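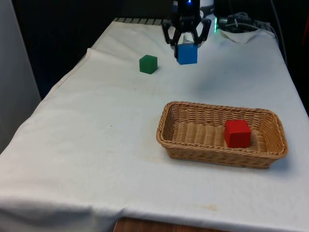 White cloth on one of the tables at the Skukberg open day.

The linen mill at Skukberg opens its doors once a year, in June, and we drove over from Plaslow to see it. Parking is in the field behind the dye house. Admission was 4 dollars, paid in cash at the gate.

The tour starts upstairs in the winding room and works down through the building. Flax yarn arrives already spun and is wound onto cones before it goes to the looms. There are 17 looms on the main floor, most of them bought secondhand from Simões when that firm closed its weaving shed. They are loud, and ear plugs are handed out at the door.

A full warp for tablecloth fabric takes 3,000 threads. Tying in a new one fills most of a shift. Our guide stopped at a loom that was halfway through the job and let people look at the knots through a magnifier.

Finishing is on the ground floor. The cloth is washed, pressed between rollers, then cut and hemmed. The mill sells 2,000 tablecloths a year, mainly to restaurants, and the plain white outsells every color. The advice on creases was to iron linen while it is still damp and not to fold it in the same place each time.

The shop had seconds at half price. I bought six napkins and a dish towel with a crooked stripe. Coffee and buns were served in the old boiler room until three o'clock. The Devader bus stops at the gate, but the last one back leaves at 4:10.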